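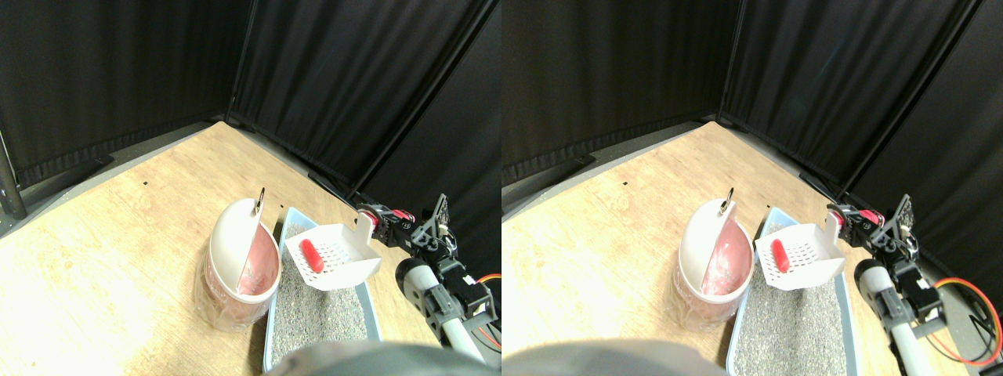
Litter tray station at the Rustley demo, left and right camera views. Bin open, arm close to the scoop.

Trummer project, progress report to Standier
21 May 2025

Short one this time, we are still unpacking. Main thing to report is the open day at Rustley. Work between January and now was mostly getting ready for it, so I'll cover both together.

Where we are

Household chores work is on plan. The litter tray task was the one we promised to have in front of people by the end of this period, and it was. Arm goes to the scoop, takes it through the litter, carries it over to the bin. Same task we described in the January note, no changes to scope. The arm that does the wiping task stayed home, not ready, and I didn't want to show it half working.

Spend is at 80 percent of the equipment line. Nothing else big to buy. A couple of spare servos on order, one gripper finger set after that and then we are done on hardware for this phase.

The open day

Hosted by Grulora in their front workshop. They gave us the corner by the loading door, good light, bit too good in the afternoon. Visitors came through in 30 minute slots, mix of people from the shelter network, two schools, some home care staff, and a fair number who just saw the sign on the road. Sign-in sheet has 90 names on it. More than we planned for and we ran out of handouts before lunch.

Each slot went the same way. Quick talk, arm runs the task, questions, then people could come up to the rope and look at the grippper and the servos close up. Kids wanted to drive it. We had not set up for that — would do it next time with the arm slowed way down and a soft object, not a tray of litter.

Runs

We did 12 full runs across the day. Most finished. The ones that didn't, two kinds of trouble:

Grip on the scoop. If the scoop sits a little turned in the tray the gripper closes on the corner of the handle and it twists when it lifts. We stopped the arm and reset by hand. Embarassing in front of a group but people were nice about it, and several said it was more interesting to see it fail than to see it go smoothly.

Afternoon sun. Pale wood table washes out and the white plastic parts get hard for the cameras to pick up. Black curtains helped a lot with the background, did nothing for glare off the table top. Fix is probably a matte cover, cheap, trying it this week.

The tipping step was the crowd pleaser. It's also the slowest part. We left it slow on purpose, with people standing that close I was not going to speed it up.

What visitors told us

Wrote down as much as I could between slots. The useful ones:

Shelter staff said one tray is no use to them, they have rows of trays, so the arm would need to move along or the trays would need to come to it. Fair point. Outside this phase but should go in the next proposal.

Home care staff asked about people who can't bend down. For them a table height tray is already half the answer. They would like to see it with the tray on a low stand next. Easy for us to try.

Several people asked what happens if the cat is in the tray. We don't have a good answer yet beyond an emergency stop. Needs a proper check before the arm starts moving, I have put it on the work list.

Also noise. We thought it was quiet. Two cat owners thought it wasn't and said theirs would be gone out the window. 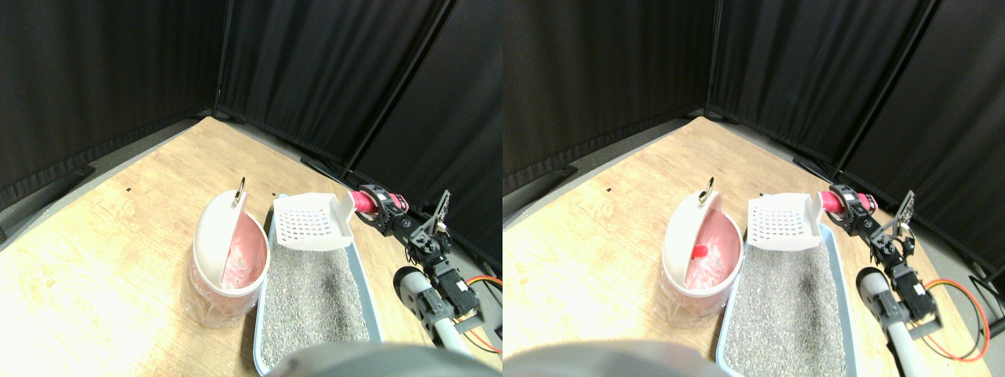 Can the arm work with a different brand of tray or scoop without being set up again?

A different tray is fine as long as the rim height is close to the one we use. A different scoop needs new practice runs, because the grip depends on the handle shape and the arm has only learned the one. We plan to test a second scoop with a thicker handle in the next period.

Safety and setup notes

Rope line and floor tape, one of us on the stop button the whole time. No incidents. Grulora's safety person walked the setup before doors opened and asked for the cables to be tied back better, done on the spot. She also wanted a sign saying the arm can start without warning, which we had forgotten, printed it in their office.

Setup took longer than it should. Lining up the cameras again after the drive ate most of the morning and the first slot started late. Want to build a fixed mount so the cameras and the arm travel as one piece. Small cost, can come out of travel, will send a separate line for approval.

Litter gets everywhere. Bring a broom. Also check the joints after, we found grains in the wrist when we got back and cleaned it out, no damage.

Behind schedule

The written guide for the task. Was due this period, I have an outline and maybe a third of the text. Open day ate the time I had set aside. Will send the full draft with the next report.

Run logs from the day are copied off but not sorted. Failed runs first, those are the ones we need.

Next period

Matte cover on the table, repeat the afternoon light conditions if we can.
Second scoop, thicker handle.
Tray on a low stand.
Check for anything in the tray before the arm moves.
Finish the guide.
Return visit to Rustley. Grulora has offered the same corner again and the shelter people want to bring more of their staff. No date fixed.

Needed from Standier

Okay on the camera mount when the request comes through. Also a decision on whether visitor comments can go on the project page with names taken off, a few people have asked to read them. And more handouts please, the folded kind, the single sheets ended up on the floor.

Receipts for the van and the printing to follow seperately.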